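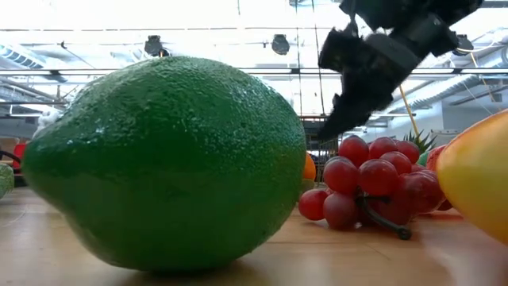 Refinishing a Butcher-Block Top With Hardwax Oil

Applies to solid wood tops, edge-glued or finger-jointed, that were last finished with oil or hardwax oil. Tops finished with polyurethane or lacquer need to be stripped to bare wood first, and that procedure is on a separate page.

Check the existing finish

Put a teaspoon of water on a worn area and a second teaspoon on an area that gets little use. Wait ten minutes and wipe both dry. If the wood darkens under the water, the finish is worn through at that spot. If only the heavy-use area darkens, a spot repair may be enough (see the end of the page). If both darken, do the whole top.

Scrape an inconspicuous edge with a razor blade held upright. Oil comes off as fine dust or a waxy smear. Polyurethane comes off as clear flakes or curls.

Materials

Hardwax oil, satin. The quantities here are for Bovuven Satin, one small can.
Random orbit sander, 5 inch. I use the Zolby with a vacuum hose attached.
Discs in 80, 120 and 180 grit, plus one sheet of 300 for de-nibbing by hand.
White nonabrasive pad, or a short-nap lint-free cloth.
Mineral spirits for cleanup.
Putty knife, vacuum with brush head, nitrile gloves.
Metal can with a tight lid, half full of water, for used rags.

Everything on the list came to 138 dollars at Sutherland Supply, not counting the sander.

Preparation

Clear the top completely. Remove any clamps, mats and adhesive pads. Adhesive residue comes off with mineral spirits and the putty knife; do this before sanding, or it will load the disc and leave streaks.

Wash with a damp cloth and a few drops of dish soap. Wipe again with plain water. Let the top dry overnight with the windows closed if the outside air is humid. 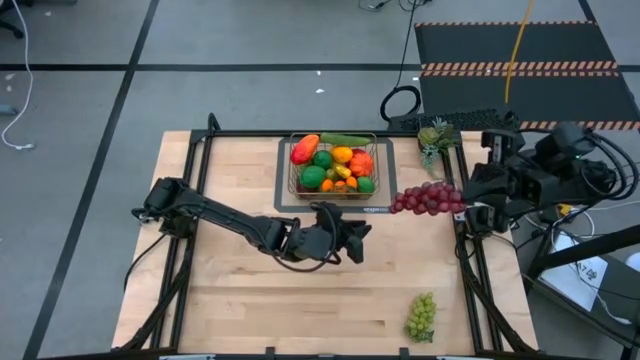 Fill open joints and old screw holes with a filler mixed from epoxy and sanding dust from the same wood. Overfill slightly. Cure per the epoxy label, then level with 80 grit on a hard block. Do not use the orbital sander on fresh filler. It digs out the softer wood on either side and leaves a ridge that shows up under the finish.

Sanding

1. Start with 120. Drop to 80 only where there are burns, deep stains or glue ridges.
2. Move the sander slowly, about an inch per second, along the grain. Overlap each pass by half a disc.
3. Vacuum between grits. Grains left over from the coarser disc will scratch.
4. Finish with 180. Do not go finer with the machine. A surface that is too smooth takes up less oil, and the coat stays thin.
5. Break all edges by hand with 180 wrapped around a block. Two strokes per edge is enough.

Raise the grain with a damp cloth, let it dry for two hours, and go over it lightly with worn 180.

First coat

Stir the can for a full two minutes. Do not shake it. The matting agent settles to the bottom, and the gloss will vary from coat to coat if it is left there.

Pour a small amount directly on the wood and spread it with the pad. Work in strips the full length of the top. Mine is 41 inches deep and I do it in four strips. The film should look wet and even, with no puddles. After 15 minutes, wipe off everything that has not soaked in. End grain will need a second application within the same session.

Put used rags straight into the water can and close the lid. Oil-soaked rags can self-ignite when left in a heap.

Later coats

Wait 12 hours at 68 F or above. Rub down by hand with the 300 sheet, vacuum, and apply the second coat at half the quantity of the first. Most tops are done at this point. For a top that sees standing water, add a third.

Curing

Light use after 24 hours. Keep rubber feet, mats and wet objects off for two weeks. The Nindum silicone mats in particular left rings on a top that had cured for six days.

Spot repair

Sand the worn patch with 180, feathering out 3 inches past its edge. Apply oil with a folded cloth, wipe after 15 minutes, repeat the next day. The patch will look lighter than the rest for a few weeks.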